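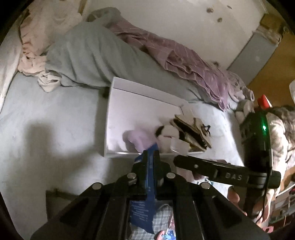
4 工作坊中的同伴批注：形式、时机与修改

4.1 材料来源与整理

本节讨论的材料来自三个社区写作工作坊，分别设在Plenville、McKinnon和Puta。三处工作坊都面向成年的非职业写作者，采用同一套流程：参加者会前提交一篇短稿，其他人在稿件边缘写批注，随后用一次集体讨论处理批注中有分歧的地方，作者会后自行决定是否修改，并在下一轮提交时附上修改稿。第3节已经介绍过工作坊的招募方式和伦理安排，这里只补充与批注分析直接相关的内容。

我们共收集到419篇短稿，以及写在这些短稿上的3,708条批注。“一条批注”指同一位读者针对同一处文字连续写下的一段话，不论长短。如果读者在页边画了一条竖线而没有写字，不计入；如果画线之后写了一个问号，计入。这一规定在编码初期引起过争论。Joscha Hinrichs主张把所有符号都算进来，理由是不少年长的参加者习惯用波浪线表示赞同，用直线表示疑问，这些符号对熟悉它们的作者来说意思很清楚。我们最终没有采纳，原因在于扫描件上无法可靠地区分两种线条，尤其是用铅笔画的线。因此，下文谈到的批注都带有文字或标点，纯符号的反应在材料中是缺失的，这对年长参加者的影响可能大于对年轻参加者的影响。

稿件的体裁由作者自定。回忆性散文最多，短篇小说其次，诗歌较少，另有一些难以归类的文字，例如写给已故亲属的信、菜谱与家事混写的笔记。我们没有按体裁剔除任何稿件。篇幅方面，工作坊只规定上限，没有规定下限，所以材料里有一批很短的稿件，其中最短的近100字，是一首没有标题的诗。

批注的转写由Melaniia Levchenko和Jade Robichaud分头完成，两人互相核对。原文中的错别字予以保留，涂改过的字如果仍能辨认，放在方括号内。引用时我们略去了可能暴露身份的地名和家庭关系。同意具名的参加者，本节使用其真实姓名；其余一律以“一位作者”“一位读者”称呼。

4.2 编码方案

编码方案在第一轮阅读之后拟定，在第二轮阅读中修改过一次，此后没有再变。每条批注从两个方面编码：一是批注做了什么，二是批注指向文本的哪个层面。

在第一个方面，我们区分五类。“反应”记录读者读到此处的感受，例如“这里我笑了”“读到这儿有点闷”。“提问”要求作者补充或澄清，例如“她是什么时候搬走的？”。“判断”给出评价，例如“这段写得好”“结尾太急”。“建议”提出具体的改动，例如“可以把这句挪到前面”。“改写”由读者直接给出替换文字，通常写在原句上方或旁边。一条批注可以同时属于几类，比如先判断后建议，这种情况在材料里很普遍。

在第二个方面，我们区分词句、段落、整篇和文本以外四个层面。最后一个层面需要说明。有些批注谈的是读者自己的经历，或者是与稿件有关的知识，例如某种鱼在什么季节上市，某条旧铁路停运以前经过哪些站。起初我们打算把它们归入“无关”，后来Poonam Srivastava在重读Puta的材料时指出，作者在修改稿里引用这类批注的次数不少，有一位作者甚至把读者的原话放进了人物对白。于是我们把它单列出来。

编码中最难处理的是客气话。三处工作坊的读者都倾向于在提出意见之前先表示肯定，有时肯定的部分比意见本身长得多。如果把每一句“写得很好”都编为判断，判断一类就会膨胀到失去意义。我们的做法是：只有肯定指向具体文字时才编为判断；笼统的肯定如果出现在意见之前，视为意见的一部分；如果单独出现，编为反应。这一做法有争议的余地，我们在4.6小节再谈。

4.3 批注的分布

三处工作坊的批注在总体构成上相近。提问和反应是最常见的两类，建议次之，判断再次，改写最少。差别主要出现在改写一类。McKinnon的读者比另外两处更愿意动手替作者改句子，而且改动往往相当大，有时整段重写。带领McKinnon工作坊的Ravinder Poirier做过多年报纸编辑，他在第一次见面时向大家演示过编辑如何改稿，用的是自己年轻时写的一篇旧稿。参加者后来多次提到这次演示。一位读者在访谈中说：“他把自己的句子划掉划得那么痛快，我想我划别人的也没关系。”

Plenville的情况几乎相反。那里的带领者要求读者在批注中避免使用“应该”一词，参加者大体遵守了这一要求，但也想出了许多变通的说法。“如果是我，会……”“不知道有没有可能……”“也许有的读者会希望……”这类句式在Plenville的批注里反复出现。从编码结果看，去掉“应该”之后，建议的数量没有明显减少，只是写得更长。作者对这种变化的看法不一。有人觉得更容易接受，有人觉得要花力气才能看出读者到底想说什么。一位作者的说法比较直接：“绕了三行，就是让我删掉第一段。”

Puta的批注以文本以外的层面见长。工作坊设在当地图书馆，参加者多数互相认识，稿件里写到的街道、店铺和人，读者也知道。批注因此常常带有补充和纠正的性质。有一篇写渡船的散文，页边写满了关于船期、票价和船工绰号的内容，不同读者之间还在页边互相反驳。作者在修改稿里把争论写了进去，散文的篇幅因此增加了一倍，重心也从渡船移到了人们对渡船的不同记忆上。

就文本层面来说，词句层面的批注在三处都占多数，这与已有研究对课堂同伴评议的观察一致。成年写作者并没有因为年龄和阅读经验而更多地谈论整篇结构。我们认为这与批注的形式有关：写在页边的字靠近具体的句子，要谈整篇，读者得翻到最后一页另找地方，而稿件末页留下的空白通常很小。第三轮以后，Plenville的稿件末尾加印了一张空白页，整篇层面的批注随之增多。McKinnon和Puta没有做这一改动，所以我们不能排除其他因素的作用，但Plenville的参加者自己也提到了空白页，说有地方写，就会多写几句。

4.4 题目、物件与细节

三处工作坊都在部分轮次中使用过命题写作。题目有两种，一种是情境，如“一次没有去成的旅行”；另一种是日常物件或居室里的一角，例如碗柜、门后的挂钩、没有整理的床铺（图1）。我们关心的是两种题目引来的批注有什么不同。

情境题的稿件得到的提问较多，内容多半与前因后果有关：为什么没有去，后来有没有再提起，票退了没有。读者希望故事完整。物件题的稿件得到的反应较多，提问相对少，而且提问的方向也不一样，常常是追问东西的来历、用了多久、由谁洗、由谁补。几位读者在批注里写到自己家中的同类东西，篇幅往往超过对稿件本身的意见。

以床为题的一组稿件在三处都写过，比较起来较为方便。稿件的写法差别很大，有写病中卧床的，有写兄弟姐妹合睡一张床的，有写独居以后换一张小床的。批注的集中点却很相似，大多落在织物和叠放的方式上。作者写到“被子”时，读者要求写出是什么被子；作者写到“收拾床铺”时，读者问怎么收拾。一位Puta的作者在初稿里只写了母亲每天早上铺床，收到的批注中有好几条谈到床单四角的折法，各人的折法不同，都认为自己的折法是从母亲那里学来的。修改稿多出了一大段关于折角的文字，作者在后记里说，她写的时候给姐姐打了电话，因为自己记不清左边先折还是右边先折。

这类追问有时帮助作者找到稿件的中心，有时则让稿件散开。McKinnon的一位作者在同一题目下写了父亲去世前的几个星期，初稿很克制，几乎不写房间里的东西。读者要求补充细节，他照做了，第二稿里有了床头柜、药盒、收音机和窗帘的颜色。到了第三稿，他又把这些全部删去，只留下收音机。Jade Robichaud对他做过访谈，问他是否觉得批注误导了自己。他不这样看：“我得先把它们都写出来，才知道哪样是要留的。”从编码的角度看，这篇稿件的批注在第二稿中几乎全部被采纳，在第三稿中几乎全部被放弃，如果只比较初稿和第三稿，会得出批注没有起作用的结论。

因此，我们在统计采纳情况时使用了相邻两稿逐一比较的办法，没有采用首尾比较。这增加了工作量，也使得只提交过一次修改稿的作者与提交多次的作者不完全可比，但能够保留上述那种先加后删的过程。

4.5 批注与修改之间的关系

判断一处修改是否由某条批注引起，并没有完全可靠的办法。我们采取的标准是：修改的位置与批注所指的位置重合或相邻，并且修改的方向与批注的内容相符。两名编码者独立判断，意见不一致时由第三人裁定。作者访谈用来抽查，不用来改动编码结果。

按照这一标准，改写一类的采纳方式最特别。作者很少照抄读者给出的句子，多数情况下会在同一位置另写一句，既不同于原句，也不同于读者的句子。Joscha Hinrichs把这种情形称为“绕行”。绕行在三处都有，在McKinnon最多，这与那里改写批注较多有关。受访的作者谈到绕行时，提到的理由大体有两种。一种是觉得读者的句子好，但用了就不是自己的；另一种是觉得读者的句子不好，但它说明原句也有毛病。

提问的采纳情况取决于提问的具体程度。“这里能多写一点吗？”这样的提问很少带来修改，“他穿着什么鞋？”这样的提问则常常带来修改，即使作者在讨论中表示鞋并不重要。几位作者说，具体的问题容易回答，坐下来就能写，而笼统的问题要先想明白读者想要什么。需要注意的是，容易回答不等于回答了有益。在我们抽出的修改稿中，有相当一部分新增细节在下一稿里又消失了，前述McKinnon的稿件只是其中比较明显的一例。

反应一类通常不被看作修改的依据，因为它没有提出要求。但在访谈中，作者最常主动提起的恰恰是反应。他们能记住谁在哪一行旁边写了“我也是”，也能记住谁在哪一页什么都没有写。后一种情况在我们的材料里没有对应的编码。一位Plenville的作者说，她把页边空白的那一页整页重写了，讨论时才知道读者没有写批注，是因为读得入了神。她后来没有恢复原来的写法。

时机也有影响。批注在讨论之前交给作者，和在讨论之后交给作者，效果不同。Plenville和Puta采用前一种做法，McKinnon起初采用后一种，从4月起改为前一种。改动之前，McKinnon的作者在讨论中较少说话，多数时候在记录；改动之后，他们会带着批注来提问，讨论的时间也延长了。Ravinder Poirier对这一改动有所保留，他认为作者提前看到批注以后容易准备辩解。我们在录音中确实听到了更多辩解，也听到读者在解释批注时修正自己的意见，有时当场撤回。被撤回的批注仍然保留在语料里，因为它们已经写在纸上，作者也已经读过。

还有一类修改与任何批注都没有关系。作者在等待讨论的几天里重读自己的稿件，自己发现了问题。这类修改在数量上不少，集中在开头几句和标题。参加者对标题的批注很少，对标题的修改却很多，这一点在三处都一样。我们目前没有很好的解释。Melaniia Levchenko推测，标题在讨论中被反复念出，作者听到别人念自己的标题时会产生新的感觉，但录音材料不足以检验这一推测。

4.6 局限

本节的分析有几处局限。首先，批注编码依赖书面材料，而工作坊里的许多意见是口头给出的，有些发生在茶歇和散会以后，没有录音。参加者在访谈中提到过停车场里的谈话，说那时候听到的意见比较直。我们无法估计这部分意见对修改的影响。

其次，三处工作坊的带领者风格不同，场地和参加者构成也不同，彼此之间的差别不能归到某一个因素上。文中关于“应该”一词、空白页和编辑演示的讨论，只是指出它们与批注的变化同时出现，参加者自己也这样联系，并不构成严格的因果证据。

第三，客气话的处理方式会影响各类批注的比例。如果采用另一种规则，把笼统的肯定一律编为判断，判断一类将明显增多，反应一类则会减少，Plenville受到的影响最大。编码手册中列出了两种规则下的判定样例，供比较使用。

第四，Plirov的工作坊原本是第四个研究地点，只进行了一轮便改为线上，批注改用文档软件的评论功能。线上评论可以互相回复，字数也不受页边宽度限制，与纸面批注不宜合并计算，所以没有纳入本节。Plirov的材料收集工作在2020年11月结束，第6节单独讨论其中的回复链。

最后，参加者知道自己的批注会被研究者阅读。几位读者在最初两轮里写得格外工整，还有人为自己的字迹道歉。这种情况在后来的轮次中减少了，但早期稿件上的批注可能比平时更为谨慎。我们比较过早期和后期的批注，后期批注平均更短，问号更多，“请”字更少。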